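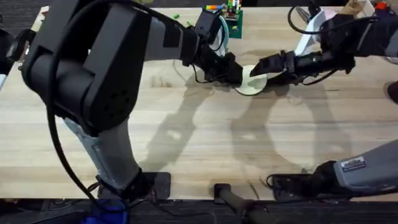 Figure 1. Butcher-block tabletop with small knots and a few pale stains.

Looking After Wooden Tabletops in Shared Rooms
Project report, Trolmont College, Materials in Daily Use

1. Background
Wooden tabletops are common in cafes, school kitchens and craft rooms. They can be sanded and oiled many times, but many are thrown out early. We wanted to know how places in Brudach look after theirs and what makes them decide to replace one.

2. What we did
We sent a short list of questions to 22 places in Brudach that have at least one solid wood table used by the public. Nine answered. We visited two of them: the Lududetti cafe and the craft room at the town library. We also ran a small stain test on beech offcuts at the college.

3. Survey results
Most of the places that answered wipe their tables with dish soap and water every day. Four oil them at least once a year. The other five had not oiled theirs since they bought them, and three of those did not know what finish the wood had.

The Lududetti has the oldest tables in our survey. Staff sand them lightly each November, when the cafe closes for a week, and put on two coats of Arai oil. They were quoted $1,100 to replace the long table by the window and decided to keep it. It has burn marks at one end that sanding did not remove.

The library has no fixed plan. Its tables get glue and paint on them, and staff scrape this off with a plastic card.

4. Stain test
We put coffee, beet juice and cooking oil on oiled and bare beech and left them overnight. Coffee left a ring on the bare wood and a faint mark on the oiled wood. Beet juice marked both. Cooking oil darkened the bare wood – we could still see it after washing. We only had enough offcuts to do each test once, so these results are weak.

5. Problems
Our question about cost was badly worded. Some places gave the price of the oil and others included staff time, so we left those answers out. We should have tried the questions on one place first.

6. Next steps
We would like to repeat the stain test with maple and oak, and with three pieces for each stain. The library has asked for a one-page care sheet, and a draft is in Appendix B.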